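Trurnance workroom notebook
December, started 8.40 am

Winter coats, folding and bagging, continued

Carrying on from the last entry, where I said the flat-fold method was fine for wool and the long parkas and that I would get to the puffers when the shelf was clear. The shelf is clear. The wool is all upstairs in the Buvard boxes with lids on, labels facing out. There are 263 garments on the list for the whole intake, counting the ones Ekua has already sent back for zips, and most of what is left is quilted.

Scale is reading true again. Hajnalka changed the battery and we checked it with the tin of weights. If anyone finds it drifting, write it on the card taped to the wall and don't just move to the kitchen one, which only goes in fives.

Working on the bed in the back room. The cutting table is better for height but it's covered with Etelka's curtain job until she has the lining pinned, and the puffers slide on the melamine anyway. A made bed holds them where you put them. The purple floral sheet is the one to use, it's washed soft and doesn't shed. The flannelette one leaves bits on anything dark and I have taken it off the pile. Smooth the sheet before each coat. It rucks up under a heavy one and then the coat sits crooked and the fold comes out crooked too, and you don't notice until you pick it up.

Order of work so far, first coat to third:

First was the child's navy one. Done up, face down, sleeves in, bottom third up, top down. Into a medium bag, no trouble. Did it twice to be sure.

Second, grey vest. No sleeves, so nothing to learn from it. Folded in half and bagged.

Third, the long cream one with the belt. Belt off and into the pocket, with a safety pin through the pocket flap so it doesn't go missing. Needed kneeling on to get the air out. I don't like kneeling on them, and we should find another way for that size. Ifeanyi suggested rolling from the hem with the collar left open so the air has somewhere to go. Tried it and it was better, though the roll wants to spring back and you need a strap or a second pair of hands.

Fourth was the big red one, and most of the rest of this entry is about it, as it took up the morning. 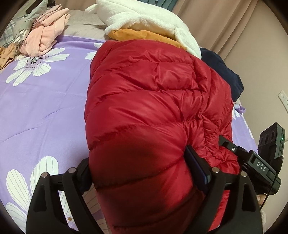 Mariann Pálfi
Mending and storage, Trurnance workroom

The red is a shiny quilted puffer, large, with thick sections and curved stitching across. The seams pucker all the way along. I went over the puckers with Etelka before folding, in case they were tension faults we ought to put on the repair sheet, and she is happy that they're just how this kind of shell sits when it's full. Nothing to unpick. Leave it.

What it does is bunch. You get one side lying smooth and round and the other goes into tight creases along the vertical seam, and if you pull that side straight the filling moves over and you have the same problem somewhere else. Pressing on it makes a crease where you press and a bulge next to that. So the flat of the hand is no good for getting the air out of this one. It has to be worked section by section, starting at the collar end and going down towards the hem, and it has to be let go of between sections.

Sizes, for the bag chart. Laid out and patted down it was 59 cm across at the chest, which puts it over the limit for the medium bag in one fold. Two folds and it fits the medium but the zip won't close without forcing. Large bag, one fold lengthwise then one across, closes easily and leaves some slack at the top. I have written LARGE on the tag.

Colour. Please be careful describing reds on the tags. It looks bright where the light falls on it and nearly maroon in the shade, and last year we had two coats go to the wrong people because one had been tagged on the bed and the other at the window. Tag it at the window, all of them, every time. I have put plain "red" for this one.

Timing. I did the red one 7 times over the morning, unfolding fully in between. The first go was slow, mostly deciding what to do with the sleeves. By the fourth I had stopped thinking about the sleeves. After the last one I noted that the creases from earlier folds were still there and the coat had started wanting to fold along them, so the later goes were easier than they should have been. Anyone using my times as a guide for the rest of the rack should go by the first two.

What I settled on for large puffers:

Zip up to the chin, hood out flat if there is one.
Front side up on the sheet, collar to the head of the bed.
Ease the creased side out from the seam with both hands. Don't tug the hem.
Sleeves straight down over the body, cuffs level with the hem. Crossing them makes a lump in the middle.
One side over to the middle, then the other side over to meet it.
Hem up to the chest in one go. Hold it there and count ten while it settles.
Collar end down over the top.
Into the bag hem first.

Hajnalka does it with the front face down and gets as good a result. She says it's easier to see the side seams that way. Either is fine as long as the zip is closed. An open zip caught the bag lining on the cream coat and we now have a small nick in one of the Grimel bags, mended with tape on the outside, still usable.

Bags

The Grimel bags are holding up apart from that one. The thin ones from Gál are not strong enough for puffers. They go at the corner below the handle. I'd use them for scarves and hats and buy no more. Ekua has the order form and wants numbers by the end of the day. My guess from the rack is that we need mostly large, a few medium, and none of the small at all, we still have a carton of those under the stairs.

We have 2,000 tags left from the printer's run so no need to save them. If you make a mistake on a tag, start another. Crossed out tags are a pain to read in spring.

Storage

Puffers should not go in the Buvard boxes under anything else. Top layer or a box to themselves. I opened one from last winter to see how it had done, and the coat that was on the bottom was still flat after an hour on the hanger. Put it in the dryer on low with the tennis balls and it was mostly back by lunch. Shoulders still thin. I have hung it on the end of the rack with a yellow tag so we can look at it again in a few days.

Silica packets: one per box is enough. Two in the boxes along the outside wall.

Smells. Third coat had old perfume in the collar. Aired on the porch, some of it went. Not washing it without asking the owner, there's a note pinned to the bag. The red one had nothing to report.

11.15 am

Ifeanyi came through and asked whether we could vacuum them down like doonas. I said no for anything with down in it and probably not for the others, but I haven't got anything written to back that up. Etelka remembers someone doing it a few years ago and the coats coming out with hard lines across the back that never shook out. If anybody has an old coat at home they don't mind losing, bring it in and we can do one properly, measured before and after, and leave it till March.

He also pointed out that the bed is too low for a whole day of this, and he's right. My back was sore by the fifth go. Risers under the legs would fix it. There's a set in the shed behind the paint, I think four of them, though one may be cracked. Will look. Until then swap over every half hour and have the other person on tags.

12.40 pm, after lunch

Two more puffers done by the steps above with Hajnalka folding and me reading them out. A black one with a hood and a short green one. Both went into large bags, though the green would have gone in a medium. The step about easing out the creased side wasn't needed on the black, its shell is duller and doesn't slip as much. Shiny ones need it. I've put a star next to that line on the wall copy.

We disagreed about the hood. I leave it out flat and fold it down with the collar end. Hajnalka tucks it inside the neck before zipping. Hers makes a neater parcel, mine comes out of the bag with fewer creases on the peak. For coats going back to owners I would rather the peak was right. For ones going to the swap rail it doesn't matter.

Found in pockets today: one glove, a bus transfer, a house key on a green cord. Key is in the dish on the windowsill with the coat number on a tag. Please check inner pockets as well, the key was in an inner one and you couldn't feel it through the padding.

Still to do

Rest of the quilted rack, starting from the door end.
Etelka to look at the left cuff on the green one, elastic has gone.
Bag numbers to Ekua, see above.
Risers from the shed.
Purple sheet into the wash tonight and back on in the morning, with the blue one as spare. Hot iron not needed, the fold lines drop out once there's a coat or two been over it.
Wall copy of the steps needs retyping in a bigger size. Hajnalka can't read my writing from the bed end.

Stopped at 3.30 pm. Red coat is in its large bag on the top shelf, left side, tag facing out. Opening it again in a week to see how the side seam has come up.

M.P.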